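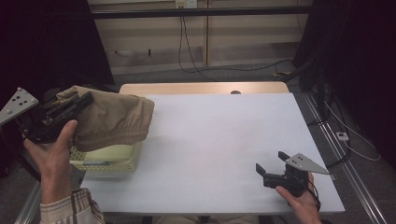 Pérdida de masa y liberación de fibras en tejidos de algodón y mezcla durante el lavado doméstico

Trabajo de la asignatura Proyecto de Materiales Textiles
Grupo 7

Resumen

Se ha medido la masa de fibra liberada por dos tejidos de punto de uso corriente, uno de algodón y otro de mezcla de algodón y poliéster, a lo largo de una serie de lavados en lavadora de carga frontal. El agua de desagüe se filtró en cada ciclo y el residuo se secó y pesó. El tejido de mezcla liberó menos masa total que el de algodón, pero su residuo contiene una fracción sintética que no se degrada en las condiciones habituales de depuración. La liberación es máxima en el primer lavado y desciende después hasta un valor casi estable.

1. Introducción

El lavado doméstico somete al tejido a una combinación de acción mecánica, química y térmica. La acción mecánica procede del volteo de la carga en el tambor y del rozamiento entre prendas. La química depende del detergente y del pH del baño. La térmica interviene sobre todo en la relajación de las tensiones de tejeduría y en la solubilidad de los tensioactivos.

El desprendimiento de fibras es consecuencia directa de la abrasión. En los hilados de fibra cortada, los extremos libres sobresalen de la superficie, se enredan y se rompen. En los filamentos continuos el número de extremos libres es menor, de modo que la pérdida inicial también lo es. La torsión del hilo, la densidad del punto y los acabados de perchado o cepillado modifican el resultado.

El interés del problema es doble. Por una parte, la pérdida de fibra acorta la vida útil de la prenda. Por otra, los fragmentos sintéticos llegan a la red de saneamiento y una parte se retiene en los fangos, que en algunos casos se destinan a uso agrícola.

2. Objetivos

Determinar la masa de residuo por ciclo para los dos tejidos.
Comprobar si la masa liberada se estabiliza con el número de lavados.
Evaluar el efecto de la carga del tambor sobre el resultado.

3. Materiales

Los tejidos se adquirieron por metros al proveedor Bikavard, en color crudo y sin acabado superficial declarado. El primero (tejido A) es punto liso de algodón peinado. El segundo (tejido B) es punto liso de mezcla de algodón y poliéster en fibra cortada. Las probetas se cortaron en cuadrados y se remataron con dobladillo doble para que el deshilachado del borde no se sumara al desprendimiento superficial.

Se utilizó el detergente líquido Drokness, sin blanqueante óptico ni suavizante incorporado. Se descartó el detergente en polvo porque las zeolitas insolubles quedan retenidas en el filtro y falsean la pesada.

La lavadora es una Hodo de carga frontal del laboratorio de la escuela. Los filtros, de malla de acero inoxidable, se montaron en un portafiltros Esposito conectado a la manguera de desagüe.

4. Método

4.1 Acondicionamiento. Las probetas permanecieron en atmósfera normalizada hasta masa constante. Se eliminó la pelusa suelta con un rodillo adhesivo antes de la primera pesada.

4.2 Lavado. Se empleó el programa de algodón a temperatura media, con centrifugado reducido. Antes de cada ciclo se realizó un aclarado en vacío para arrastrar las fibras retenidas en la goma de la puerta y en la cuba. El agua de ese aclarado se filtró aparte y sirvió como blanco.

4.3 Filtrado y pesada. Terminado el ciclo, la malla se enjuagó con agua destilada, se secó en estufa y se dejó enfriar en desecador. La masa de residuo se obtuvo por diferencia y se le restó el blanco.

4.4 Repetición. Cada tejido se sometió a 7 lavados consecutivos, con secado al aire en horizontal entre ellos. No se usó secadora, cuyo efecto abrasivo habría requerido un ensayo independiente.

5. Resultados

En el tejido A la masa acumulada de residuo al final de la serie fue de 1618 mg. En el tejido B fue de 1243 mg. En ambos casos el primer lavado aportó la mayor fracción individual. A partir del cuarto ciclo las diferencias entre lavados sucesivos quedaron dentro de la dispersión del blanco.

La observación al microscopio óptico mostró en el residuo A fibras aplanadas con convoluciones, propias del algodón. En el residuo B aparecieron además fibras cilíndricas, de superficie lisa y diámetro uniforme, compatibles con poliéster. No se cuantificó la proporción entre ambas.

Con media carga, el tejido A liberó más residuo por unidad de masa textil que con carga completa. El tejido B mostró la misma tendencia, menos marcada.

6. Discusión

El descenso tras los primeros ciclos concuerda con la eliminación de fibras cortas ya sueltas desde la hilatura y el corte. La fase posterior corresponde a la rotura de fibras por fatiga, un proceso más lento. Una serie más larga permitiría saber si la pérdida vuelve a crecer cuando el tejido envejece.

El efecto de la carga se atribuye a la altura de caída en el tambor y a la relación de baño. Con poca ropa, cada pieza recorre más distancia libre y dispone de más agua, lo que favorece el desprendimiento y el arrastre.

La principal fuente de error es la retención de fibra en la máquina. El blanco la corrige solo en parte. También influye el paso de malla: los fragmentos más cortos la atraviesan y no se contabilizan, por lo que los valores deben leerse como cota inferior.

7. Conclusiones

El tejido de algodón pierde más masa que el de mezcla en las condiciones ensayadas.
La liberación se concentra en los primeros lavados.
La carga completa reduce el residuo por unidad de masa textil.
La comparación ambiental entre ambos tejidos exige separar la fracción sintética, tarea que queda pendiente. Se propone disolver la celulosa del residuo B en ácido sulfúrico y pesar el remanente.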